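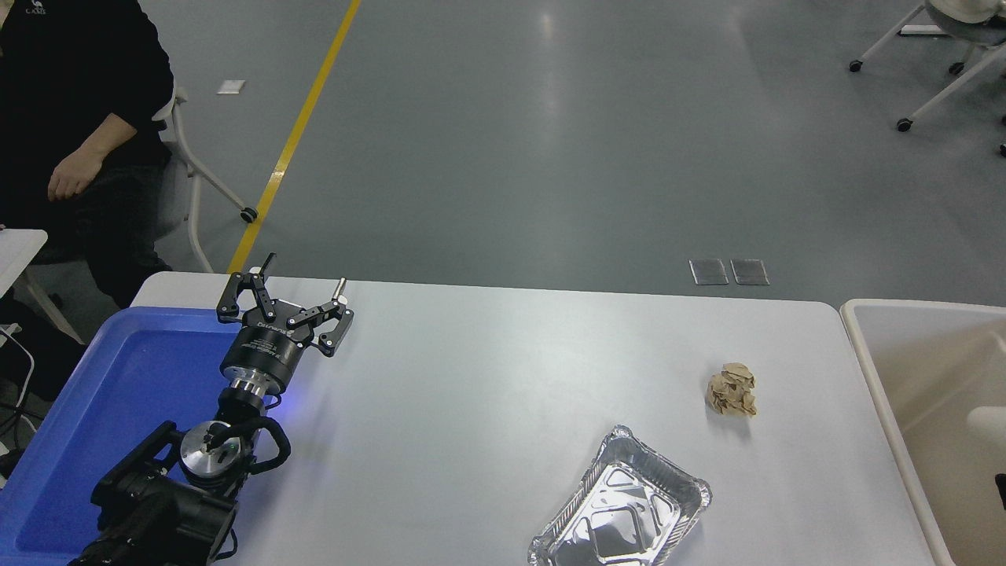 Five of us made the trip to the packaging open day at Plestari on Thu 7 October: Farzana Memon, Arif Majimbun, Kgomotso Mkhize, Killian Delorme and me. Kostus Catering sends out lunches to 84 offices and schools, and we had been asked to look at how other people sort what comes back. The hall is on the ring road, an hour and a quarter from our kitchen, and parking was free if you got there before nine. We did not get there before nine.

Registration was slow. They had printed badges in order of company, and Kostus had been filed under C. Coffee was at the back of the entrance hall next to the coats.

The morning started with a talk by a packaging buyer from Vosik, a bakery wholesaler. She had two main points. The first was that food containers get ordered by people who never see them after lunch. The second was that most mixed loads are mixed at the table, before any bin is involved. She had run a trial in February with 369 lunch boxes, and she went through the returns day by day. The slides will be sent out, so I won't repeat the numbers here. Arif asked if she had tried different lids. She had, and they went back to the old ones after two weeks because the drivers complained.

After that we were split into groups for the sorting area. It is a large open space with a polished concrete floor and yellow line paint, brightly lit. Ours was group 3. The tables are plain white ones, and the material is the ordinary stuff: foil containers, paper, a blue tray, a beige bin standing at the end. I liked that it was kept simple. At the last fair we went to, every stand had its own system with colored lids and its own app, and Farzana came home with eleven brochures.

Most of our questions were about foil. We use rectangular foil containers for the hot dishes, and we have always told customers to put them in with metal. The advice from Plestari was more careful than that. A foil container with a bit of sauce in it is usually fine. One with half a portion of lasagna in it is not, and the time spent scraping it out is a cost that somebody pays. They suggested:

- scrape at the table, with a spatula kept there for that purpose
- do not rinse under a running tap
- take cardboard lids off before the foil goes anywhere
- stack the containers if they are still in shape, and don't crush them flat one at a time

The last one surprised Killian, who has been flattening ours for years. The explanation was that thin flat pieces can slip through with the paper on some sorting lines, while a container with some depth to it gets picked out. They added that this depends on the plant and that we should ask our own hauler. Kgomotso has since written to ours and is waiting for a reply.
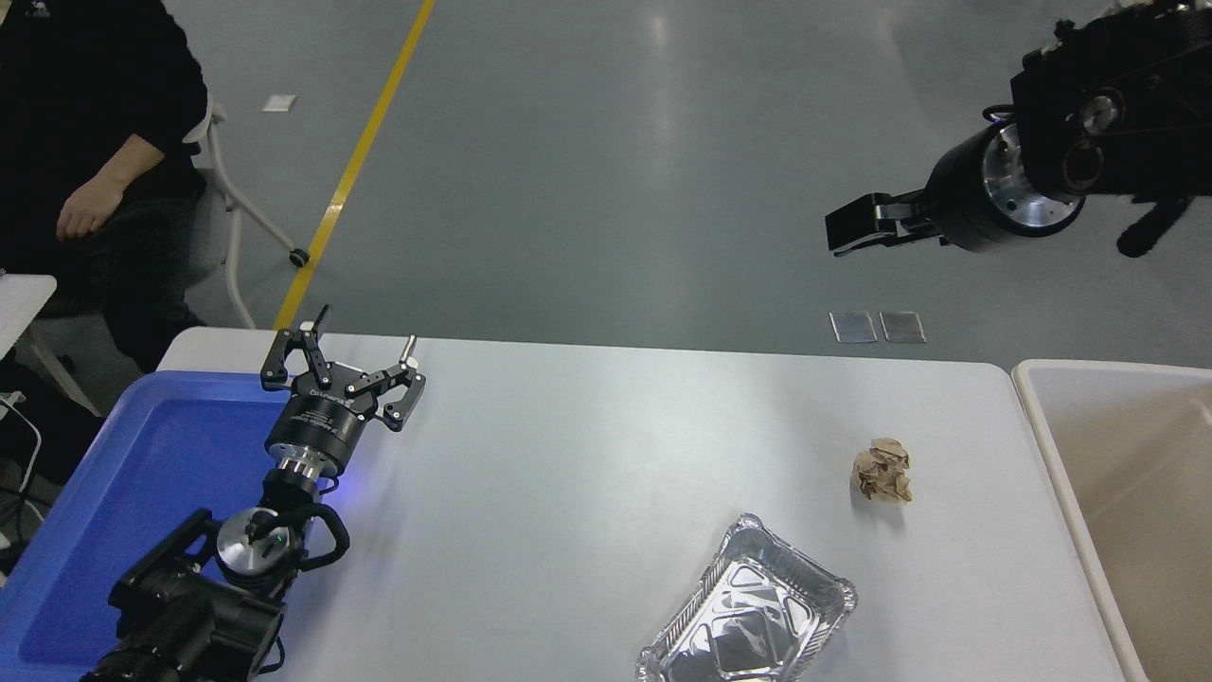
Kostus Staff Bulletin · No. 501 · page 3

Brown paper was the other subject. We wrap sandwiches in it and also use it as filler in the delivery crates, and it nearly always comes back in a ball. A crumpled ball of brown paper takes up a lot of room on a table or in a bin next to what it weighs. It is still good paper, though, as long as it is dry and not greasy. The rule of thumb we were given is to open it up and look. If there is a clear grease patch, tear that part off and put it in food waste where that is allowed. The rest goes with paper. Opening every ball sounds like a lot of work, and for sandwich wrap I think it probably is. For the crate filler it makes sense, and we could use most of that a second time.

Farzana raised the question of where to put things. In our returns room the bins stand along the back wall and people walk to them with their hands full. The Plestari staff prefer to have a tray on the table itself and the bin right at the table's end, so that nobody has to turn around or carry anything across the floor. A blue tray was set on the left with its rim up against the edge of the table, and the containers and paper were in the open space beside it. We could do this tomorrow with what we have. The table in our returns room is too narrow, but the old prep table in the store is about the right size.

Lunch was soup and rolls, and it was good. The soup came in china bowls, which drew a few comments.

In the afternoon there was a choice between a session on contracts and a walk around the baling hall. Arif and Kgomotso took the contracts session and found it too general. The rest of us did the baling hall, where an Ammann baler was being shown. Ear protection was handed out at the door and it was needed. The machine is far bigger than anything we would have use for. What I took from it was the price difference between a clean bale and a mixed one – larger than I had thought – and the fact that plastic film is the thing they complain about most. We still put film around the fruit boxes.

We left at four and were back by half past five with the traffic.

What we have agreed to try, starting next week:

1. The prep table goes into the returns room, with a tray on the left and a bin at the right-hand end. Killian will move it.
2. Foil containers are scraped and stacked. No flattening until we hear from the hauler.
3. Crate filler is opened out and kept in a box by the packing bench for reuse.
4. Farzana will ask for a price on paper bands in place of film for the fruit boxes.

The Vosik slides will go in the shared folder under Visits when they arrive. There is another open day in February, and two places are still free if anyone from the morning shift would like to go. Names to Farzana by the end of the month, please.

Suryani Entili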